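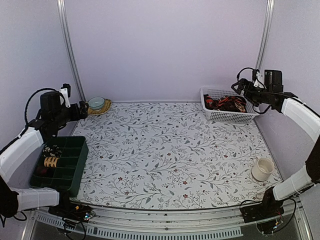
*Table with the branch and flower print, two arms at the front corners*

**Prosik Jazz Club, minutes, Fri 3 January**

1. Minutes of the October meeting were accepted with no changes.
2. Live album from Kelmont Hall: the mix has 4 tracks ready. The trumpet is too loud on the ballad, and Nastus Studio will correct it.
3. Ticket income from the autumn concerts was 1,482 dollars. The piano tuning is still to be paid from this.
4. The Ogunleye Quartet asks for a longer second set, almost 20 minutes more. Agreed, if the hall permits it.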